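About Hundavico

Hundavico is a not-for-profit settlement and document services organization for newcomers to Canada. We translate civil and educational records, prepare files for credential assessment, and run a language school for adults whose first language is written in a script other than Latin. Our head office and classrooms are on Dekker Street. Estarix, our training division, operates from the same building and shares its reception desk.

The organization began as a translation desk inside a community association. Most requests at that desk concerned Arabic, Tigrinya, Dari and Amharic documents that had been refused elsewhere because the transliteration of a name did not agree from one record to the next. Correcting those discrepancies remains the larger part of our work. Language instruction was added later, when clients with completed files began asking for help with the workplace English their licensing bodies expected.

What we do

Document services. We accept birth, marriage, divorce and death records, family booklets, military discharge papers, school certificates, university transcripts and trade papers. Our reference library currently covers 243 document formats, each with a sample layout, a glossary of recurring terms and notes on the issuing authority. Formats are added when a client brings in a record we have not handled before and a second translator has reviewed the rendering.

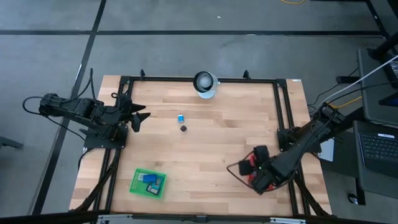 Name reconciliation is carried out before translation begins. The client's passport or travel document is treated as the controlling spelling. Where another record differs, the translator reproduces the name as it appears, enters the controlling spelling in square brackets at first mention, and attaches a reconciliation sheet. We do not silently correct a name, a date or a place of birth. Dates in the Hijri, Ethiopian or Solar Hijri calendars are given in the original form followed by the Gregorian equivalent. If the original gives a year only, the translation gives a year only.

Language instruction. The core course is 168 classroom hours, delivered by Estarix in daytime and evening streams. It covers reading, writing, listening and speaking, with separate attention to handwriting and keyboard use for learners new to the Latin alphabet. Evening classes start at 6:15 p.m. The new intake opens each August. Placement is by interview and a short written task. Learners who hold a recent language assessment may submit that result instead.

Community records. We hold a small archive of newsletters, programmes and association minutes donated by diaspora groups in the region. Material is catalogued in the original language and in English. Reading room access is by appointment. Donors may restrict an item for a fixed term, and the restriction is noted in the catalogue entry.
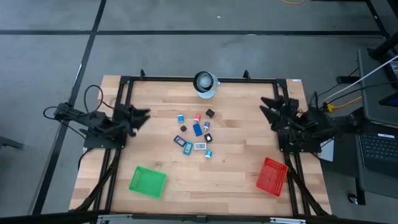
How files are managed

All client files are kept in Rista, our case management system. A file is opened at intake and given a number that appears on every page we issue. Rista records the documents received, the translator assigned, the reviewer assigned, and the date of release. The translator and the reviewer may not be the same person. Clients may ask for a printout of their file history at any time and are not charged for it.

Written inquiries receive a first reply within 24 hours, excluding weekends and statutory holidays. The reply confirms whether we handle the language and format in question and lists what the client should bring. It is not a quotation. Quotations are issued after an original or a legible colour scan has been examined.

Original documents are not kept overnight. They are scanned in the client's presence and returned at the same appointment. Scans are retained for 3 years after a file is closed and then deleted, except where the client has consented in writing to an anonymized copy being added to the reference library.

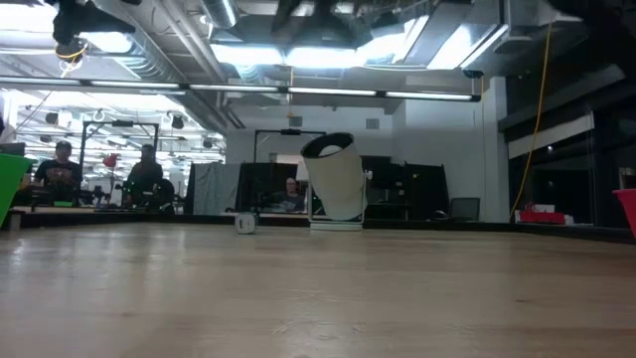 Intake staff work to a written examination procedure. Each original is checked for seals, embossing, marginal notes and entries on the reverse, and the result is recorded before scanning. Dry seals in particular are easily lost in a flat scan and have to be described by hand. Examination is done under angled light, for which a lamp with a tilting head is sufficient. Overhead lighting alone is not accepted for this step. Where a seal remains illegible, the translation says so, and the client is told before payment is taken.

Languages

Translation into English is offered from Amharic, Arabic, Dari, Farsi, Kurdish (Sorani), Pashto, Tigrinya and Urdu. Translation into French is offered from Arabic only. For other languages we refer clients to the provincial translators' association. We do not provide court interpretation.

Governance and funding

Hundavico is governed by an elected board. At least half of the directors must have come to Canada as immigrants or refugees, a requirement set out in our bylaws. Revenue comes from translation fees, course fees and settlement program contributions. Fee reductions are available on proof of income, and the schedule is posted at reception and supplied on request. Financial statements are presented at the annual general meeting and can be read at the office during business hours.

What we do not do

We are not immigration consultants and do not give legal advice. We do not assess credentials or issue licences. Staff can explain what a licensing body has asked for in its letter, and can prepare the translations it requires, but the decision on an application belongs to that body.

Visiting us

The Dekker Street entrance is level with the sidewalk and has an automatic door. Document intake is open from 9:30 a.m. to 4 p.m. Please bring originals, your passport or travel document, and any letter stating where the translation is to be sent. Classroom visitors should report to reception first.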